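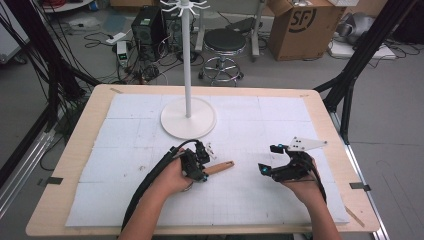
Workroom and Storage Inspection – Ground Floor
Site: Zonach building, Grabner wing
Date of inspection: 2025-10-13
Previous inspection: September
Form: Gerska general premises checklist, with comments

Ratings used: OK (no action), MINOR (correct at next routine visit), ACTION (correct by the date agreed with the site), N/A.

1. Floors and walkways

1.1 Main walkway clear to full width – OK
1.2 Floor covering flat, no lifted edges – MINOR
Comment: Vinyl is lifting at the threshold between the workroom and the corridor. Edge has been taped. Tape is acceptable for now but will not last through winter foot traffic. Refix with a metal threshold strip.
1.3 Mats lie flat and have non-slip backing – OK
1.4 Spill kit present and complete – MINOR
Comment: Absorbent pads short by one pack. Gloves and bags present.

2. Tables and work surfaces

2.1 Tables stable, no rocking under hand pressure – OK
2.2 Edges and corners free of splinters – OK
Comment: Rounded corners throughout. Wood edging sound.
2.3 Surface coverings secure, seams flat – OK
Comment: Sheet coverings checked by hand along the seams. Small scuffs and marks are cosmetic and are not recorded as defects on this form.
2.4 Freestanding racks and stands steady on their bases – OK
2.5 Table load limits posted – N/A

3. Shelving and storage

3.1 Shelving fixed to wall – ACTION
Comment: The tall unit in the storeroom, asset tag 1695, is fixed at the top left only. The right bracket is in place but has no screw. Bottom shelf to carry the heaviest items until this is corrected. Same finding was recorded in September and marked as closed. Site to confirm what was done.
3.2 Heavy items stored between knee and shoulder height – OK
3.3 Nothing stored within the marked clearance below sprinkler heads – OK
3.4 Step stool in good condition, feet intact – MINOR
Comment: One rubber foot worn through. Replace the foot or the stool.

4. Electrical

4.1 Cords free of cuts, crushing and exposed wire – OK
4.2 No power strips plugged into other power strips – ACTION
Comment: Two strips joined behind the copier. Separated during the visit. An additional wall outlet is needed if the copier and the label printer are to stay in the same corner.
4.3 Panel accessible, door closes, circuits labeled – MINOR
Comment: Circuit 7 is labeled "spare" but feeds the corridor lights. Relabel.
4.4 Test button on ground-fault outlets trips and resets – OK

5. Fire and exits

5.1 Exit doors open fully without a key – OK
5.2 Exit signs lit – OK
5.3 Extinguishers mounted, pin and seal intact, gauge in range – OK
Comment: Unit 359 has been moved from the corridor to the storeroom door. The floor plan still shows the old position. Markance to supply a revised plan.
5.4 Fire door closes and latches unaided – ACTION
Comment: Storeroom door closes but does not latch. Closer needs adjustment. The door must not be wedged open in the meantime.

6. Lighting and air

6.1 Lighting adequate at all work positions – OK
6.2 Vents clear and clean – MINOR
Comment: Dust on return grille. Clean, and check filter at the same time.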